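Home | Ask | Browse topics | Robots and automation | Members | Log in

Delivery robot stops dead at pavement joints in simulation – where do I even start?

Posted by Valdir Rocha, 2022-04-08

Hello all! I have been building a small pavement delivery robot since November and I am having the time of my life with it, right up to the point where it refuses to move. I would love some help with a fault that has eaten most of my evenings this fortnight.

The robot is a six-wheeler with a forward camera and a cheap depth sensor, and the driving software is Mokine. Before I let it near real people I run everything in a simulated city street. The route follows a long stretch of pavement with the kerb and road to the left and a building front with big dark windows to the right. It starts beautifully. Then, part way along, it slams on the emergency stop, reports "drop ahead" and sits there. If I clear the fault by hand it creeps on and does the same again further up.

My first thought was the dark joints between the slabs. The ground is completely flat in the model, I have checked the mesh, so there is no drop anywhere on the walkway itself. It fails on some 60 per cent of runs, and what drives me mad is that two runs from the same starting point can end differently.
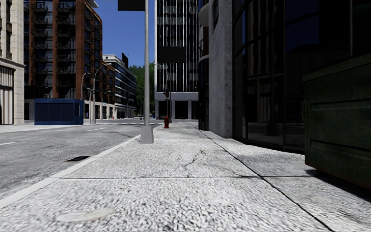

Osvaldo Leite wrote back that the joints were probably innocent, and that he would look at how the two sensors are being combined before touching anything to do with the ground. He asked whether the stop still happens with the camera's drop detector switched off and depth left on. It's a great question and I hadn't tried it, so I did. With the camera part off, no stops at all. With depth off and camera on, it stops nearly every time. So it is the camera side, but I still don't know what to change, and I really don't want to fix it by making the robot careless about kerbs. A real kerb drop is the very thing it must stop for!

Any ideas welcome, even half-baked ones. Logs available if anyone fancies them.

Osvaldo Leite

Lovely, that narrows it down a lot. Thanks for running it both ways.

What I think is happening: the drop detector is looking for a dark band across the path with a change of brightness on each side of it. A kerb edge seen from above can look like that. So can a joint between slabs, and so can a hard shadow or a crack. I said the joints were innocent and I take half of that back – the joints set it off, but the fault is that a camera guess is allowed to pull the emergency stop by itself.

I'd do it in this order.

First, split "slow down" from "stop". Let the camera alone bring the robot down to a crawl. Only allow the full stop when depth agrees, or when depth has no reading at all for that patch. Please keep that last bit. Missing depth has to count as danger, otherwise the day your sensor gets mud on it the robot will sail happily off the kerb.

Second, log the two opinions side by side with the time each one arrived. I would bet a good lunch that your runs differ because the depth message sometimes turns up late and the camera wins the race. On my own robot the gap was 50 milliseconds and that was plenty.

Third, build yourself a nasty test street. Put in real drops, shallow ones as well as full kerbs, and run the robot at them from odd angles after every change. If it misses even one, undo the change. A robot that stops too much is a nuisance, but I would take that over one in the road any day.

Do post how you get on, I love this sort of problem.

Tulluline

had the same with mine, turned the sensitivity down to 2 and it went away. job done

Osvaldo Leite

Careful with that one, Tulluline! Turning it down hides the false stops and the true ones together. Have you tried it against a proper kerb since?

Tulluline

no but it only goes round the garage

Valdir Rocha

Right, an update. Osvaldo, you would have won your lunch. The depth messages were coming in late whenever the simulator was busy drawing, and the camera was getting in first. I have split slow and stop as you said and made both wait for matching times, with a stop if nothing arrives. It now dips its speed over the joints, looks rather thoughtful about it, and carries on. I'm so pleased!

The nasty test street is next. It has already missed one shallow drop when coming in at a slant, so it stays in the simulator for now and I am back to reading logs.

Contact us | Copyright Dorkstead Community Help | Back to top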